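Course notes, unit 9: Yeast, time and temperature

Welcome back! Last time we mixed our first dough and left it to get on with things. Today is my favorite part of the whole course - fermentation, where four plain ingredients start to smell like bread.

Yeast eats sugars in the dough and gives off carbon dioxide and alcohol. The gluten you worked so hard on last week traps the gas, and the dough swells. Warm dough moves fast, cool dough moves slowly, and slow dough tastes better (try both and tell me I'm wrong!). Bacteria get a longer turn in a cool dough too, and they make the acids that give a loaf its tang.

The house dough for this unit weighs 397 grams once mixed, enough for one small round loaf. We use the Haugen flour from the February order. It drinks more water than the Remham, so if you are baking with Remham at home, hold back a spoonful or two and add it only if the dough feels stiff.

First rise: 2 hours at room temperature, with 3 folds in the first hour. Wet your hand, pull one side up and over, turn the bowl, go again. You will feel the dough tighten under your fingers, and it's a lovely moment the first time it happens.

Then shape, cover, and into the fridge overnight.

Checking the proof: flour a fingertip and press gently. If the dent springs straight back, wait. If it fills in slowly and leaves a small mark, bake. If it stays put, the dough has gone a bit far - bake it right away and enjoy it anyway, it makes great toast.

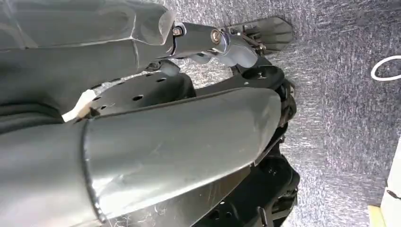
For next time, keep a short log of your dough: flour, room temperature, time of each fold, and how the crumb came out. Bring a slice if there is any left!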